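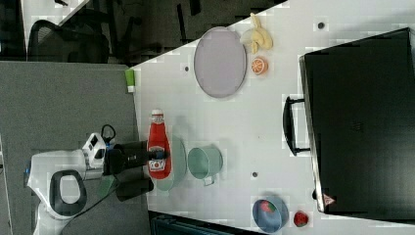
Figure 3. The snack table, with the ketchup bottle over the pale teal bowl.

4.2 The things on the table and what people called them

I'll start with the bottle, as my respondents mostly did. Figure 3 has a fair amount on it (a plate, a mug, two bowls, fruit, a big black case) and still, when I asked people to write down what was on the table in whatever order they liked, the ketchup tended to come first. Red is loud! It also has a name everybody agrees on. "Ketchup" or "catsup" or "ketchup bottle," and that was pretty much the whole spread, apart from one person at the Demutlow site who wrote "sauce" for everything that comes in a squeeze bottle and would not be moved.

The setup was simple. I gave 47 adults in Drornositz and Demutlow a blank sheet and a set of table pictures, and asked them to name the things they saw and then draw a line between any two they felt belonged together. No word bank and no time limit. All told they wrote 1749 names, and the lines came to 395. I typed the whole lot in myself, which took most of April, and I kept the spelling as I found it, so if you go through the raw sheets you'll meet a "bannana" or two.

Now, the dishes. I had expected the mug and the bowl to give me no trouble at all, and I was wrong about the bowl. From straight above, a mug is a circle with a handle sticking out, and that little handle does all the work. People saw it and wrote "mug" or "cup" and moved on. The teal bowl next to it is partly hidden under the bottle, so all you really get is a rounded rim and the right side. Several people wrote "bowl," several wrote "dish," and a handful wrote "other cup," I think on the strength of the color. They match the mug's pale teal to the bowl's pale teal and assume a pair. (I did exactly the same thing when I first looked, so I'm in no position to tease.)

The blue bowl was easier. It has a strawberry in it, and things with food in them get named as bowls very readily. What I liked was how people treated the second strawberry, the one sitting right beside the bowl on the tabletop. A good number of them drew a line from that strawberry to the bowl and none from the strawberry in the bowl, as if the one inside was already taken care of. When I asked about this afterward the usual answer was some version of "well, that one's home." I've borrowed the phrase, and for the rest of this paper a thing is "home" when it is in or on something that people would also store it in or serve it from. The orange half and the banana by the big plate are a nice test of this. They are close to the plate, they are clearly food, and plenty of people joined them to it, but almost everyone still said they were "out."

A word about the banana. It's a toy, peeled and bunched up near the far side of the table, and its pale yellow is softer than you'd want from a real one. Sterkemeo, the naming scheme I built on, has you tag play food separately from food. I dropped that rule early. My respondents knew perfectly well it was a toy and called it a banana anyway, and I couldn't see what I'd gain by correcting them. The older Kariuki list does the same, so I'm in good company there.

The plate caused a small argument over color. I have it down as lavender-gray with a darker rim. The sheets have it as gray, purple, "sort of lilac," and in one case "dishwater." Shape was more settled: nearly everybody who mentioned shape said oval, and a few called it a platter on account of the size. I coded "platter" and "plate" together.

Then there's the case. It takes up most of the right side of the table, lid and handle and all, and it's the one thing nobody joined to anything. People either left it off the sheet or wrote it last. Two of them did pick out the tiny red-and-white warning triangle near the corner, which tells me they had looked plenty hard and still filed the case as furniture. I left it in the counts under "not table stuff," along with the small dark holes in the tabletop, which got a mention from exactly the kind of person who notices holes in tabletops.

My other favorite is the pale gray-green oval with the rows of little holes. In the overhead view you get only a see-through greenish shape under the bottle, and it went unnamed on most sheets. Seen from low down, upright and right behind the ketchup, it fills the picture, and suddenly everybody has a word for it. The trouble is that the words don't agree. I counted 7 different names, with "grater" and "tray" well out in front, then "strainer" and "soap dish," and a tail of guesses after that. I lean toward grater on some days and tray on others, and I've left it in the tables as "perforated oval" so that I don't have to choose. The bottle, by comparison, is blurry in this view and its label can't be read, and people still wrote "ketchup" without a pause. Red body, white neck, done.
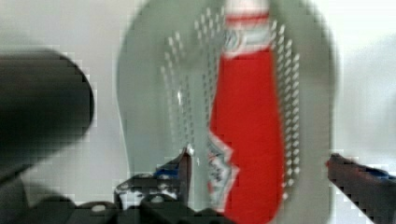

4.3 Lines between things

With the names out of the way I could get to the lines, which were the part I cared about in the first place. The strongest kind of line runs from a food to a dish. The next strongest runs between dishes of the same color, so the mug and the teal bowl get joined over and over, even by people who told me later that they don't own a matching set and never will.

Ketchup is the odd one. It's food, so it ought to be joined to a dish, but people treat it as a visitor. It goes over to the plate or the bowl, does its job and goes back to wherever it lives. On the sheets this shows up as arrows. I had asked for plain lines, and a lot of people put an arrowhead on the ketchup line anyway, pointing at the dish. I didn't plan for arrows and had no code for them, so I added one halfway through and went back over the early sheets by hand.

The perforated oval picked up very few lines of any kind. Those who called it a grater tended to leave it alone, and those who called it a tray were happy to put the orange on it. I take that up again in Section 5, where the same two groups part ways over the sink pictures.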